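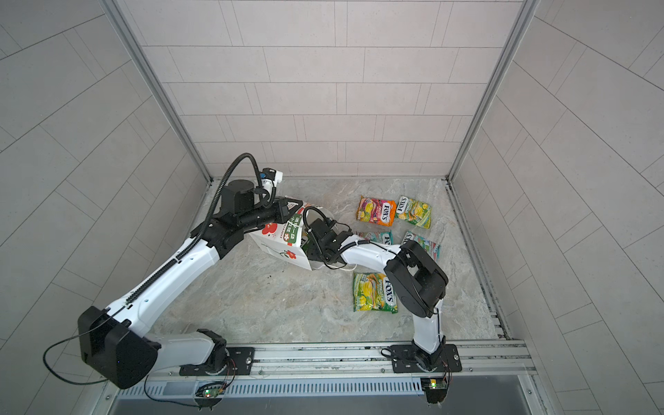 Packing Candy for Mailing: What I Learned About Small Boxes
Solomiia Kobzar, packaging project report
Last updated: November 23, 2022

I picked candy for my project because I figured it would be easy. It's light, it doesn't break (much), and if something goes wrong you can eat the evidence. My partner Eero Kettunen wanted to do mugs, and I talked him out of it in one lunch break. Sorry, Eero!

The question we wrote on our planning sheet back in April was pretty simple: how do you get soft, slippery bags into a small cardboard box so the lid closes flat and nothing gets squashed? It sounds like nothing. Then you try it with bags that are puffy with air and slide off each other every time you let go, and suddenly it's a whole afternoon.

What we packed

We stuck with small bags of candy the whole way through, the kind you'd grab at a checkout. I liked them for this because a bag like that has no real shape. A book is always a book, but a bag of candy is flat one minute and a pillow the next, depending on where all the pieces have slid to. For the box we wanted something small and white with printing on the outside, because we both thought it looked more like a present.

We did 50 packings, split evenly between Eero and me, and each one had five bags. I kept the notes in a spreadsheet I named Atell (no reason, I just liked how it sounded). Eero named his way of packing Lui and mine became Weleck, so those names are all over our notes and I'm keeping them here.

The two ways

Lui is the stacking way. You lay each bag flat, one on top of the other, and press down a little between bags. It looks really neat from above. The trouble is the pile leans, and by the fourth bag you're holding the pile with one hand and trying to bring the lid over with the other.

Weleck is the standing way. You shake the candy down to the bottom of each bag, then stand the bags up in a row like files in a drawer. The loose tops fold over each other and fill the gap under the lid. It takes longer to set up – the first two bags always want to fall over – but once the third one is in, they hold each other up.

Results

My fastest packing took 57 seconds, and that was with Weleck, which surprised both of us. Eero's best Lui time was slower, and he'd like me to mention he had a sore thumb. More of the Weleck boxes closed flat on the first try too. With Lui the lid usually bowed up in the middle and we had to open it again and shuffle things.

The part I didn't expect to care about was the flaps. I'd been treating the box like it just sits there, but a light box slides all over the place when you push something into it, and a flap that flops inward will catch on a bag every single time. It went so much better once one of us held the top open while the other one packed. We should have tried that on day one and written it into both methods. We only started doing it near the end, so the early times and the late times aren't a fair match, and I've marked which is which in Atell.

What I'd change

I'd lay the bags out next to the box before starting, all on the same side, so there's no reaching across. I'd also try a mix of sizes. Our teacher asked what happens if one bag is much bigger and I didn't have an answer. Eero thinks it goes in first, against the wall of the box. I think last, on top, and we still haven't settled it.

We called the finished packing guide Candura, and it's two pages with drawings by Eero. The drawing of the bags standing up looks a bit like a row of teeth, but you get the idea.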